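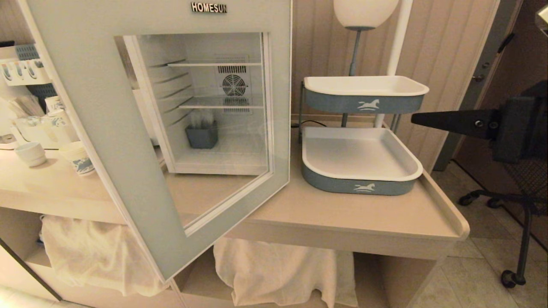
Grasano abre zona de café para visitantes

A Grasano tem desde março uma zona de café junto à receção, aberta a quem visita o edifício e a quem lá trabalha. O serviço é livre das 9 às 17 horas e substitui o antigo balcão do piso de cima, que fechou no inverno.

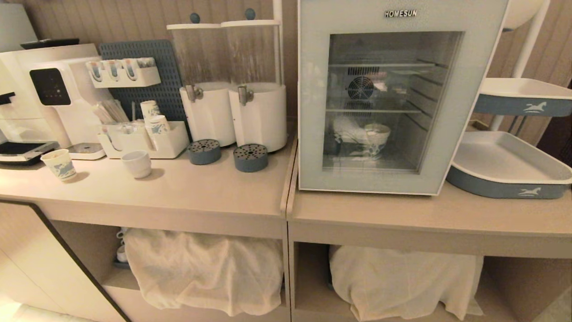

A máquina de café fica encostada à parede, ao lado dos copos de papel com motivo azul e dos pauzinhos para mexer. Seguem-se dois dispensadores altos de bebidas, com tampa branca, e um pequeno frigorífico com porta de vidro. O mobiliário, em bege claro, foi encomendado à Oltmanns e custou 2308 euros, montagem incluída.

Nos primeiros dias foram servidos 210 cafés. A empresa pede que as chávenas de cerâmica sejam devolvidas ao balcão e que os copos de papel fiquem para quem leva a bebida para as salas de reunião.

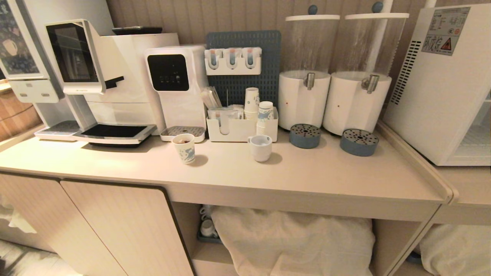 Arrumação e reposição

A reposição é feita às 8h30 pela Irka, que deixa também 80 copos de reserva. No móvel baixo, de compartimentos abertos, há sacos ou cestos de tecido branco.

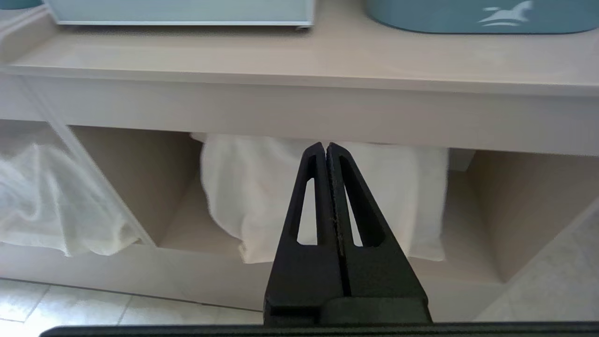 Svatopluk Šimek considera que o horário devia ir até às 19 horas, por causa das reuniões do fim da tarde. A Grasano vai rever o horário antes do verão.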